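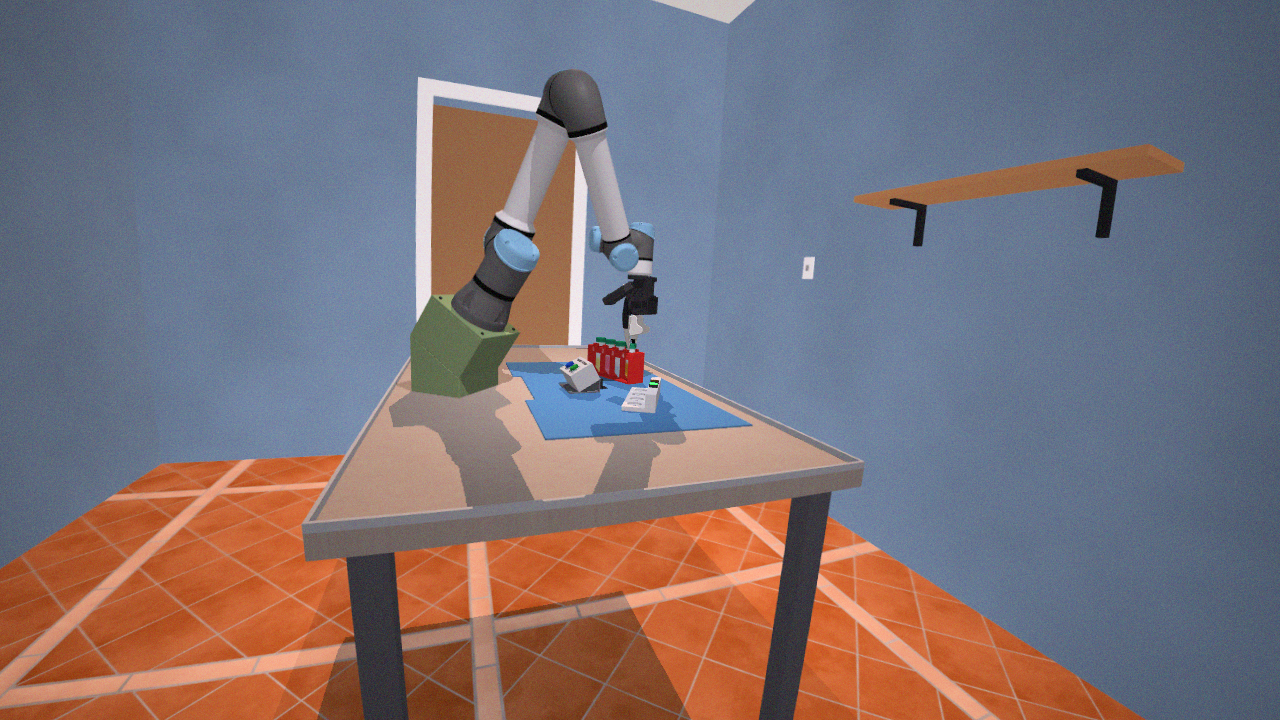

Home | Journal | Archive | Tags

Spent the whole morning on the handling rules for the Solura arm (again!). We settled on 50 percent speed any time the gripper's near a capped tube, and I finally got to cross out the old 64, which I never liked. 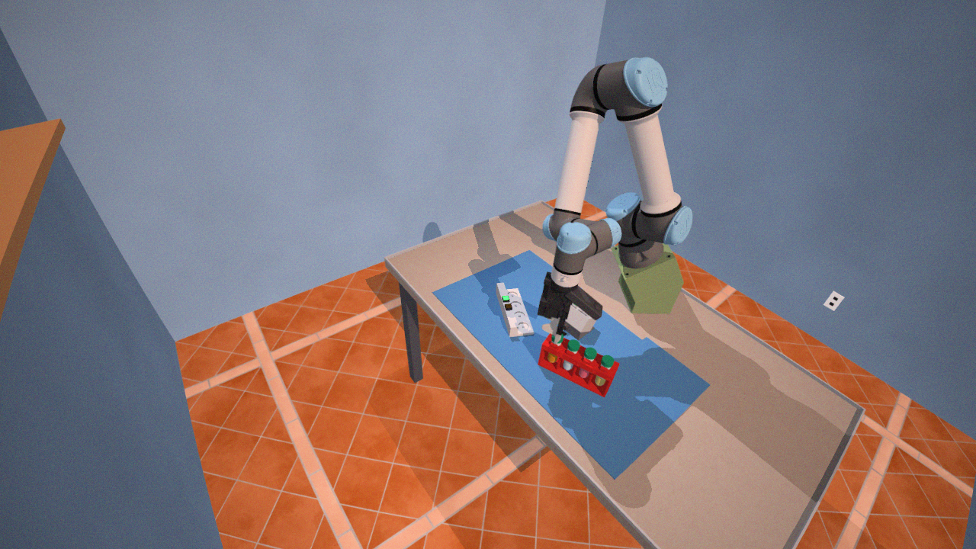 Then there's rule 5, no lifting till the rack position's been checked, and I want it first on the page, bold, the works. Grendum can grumble. More coffee, then the e-stop section.

Filed under: Robots, Lab Rules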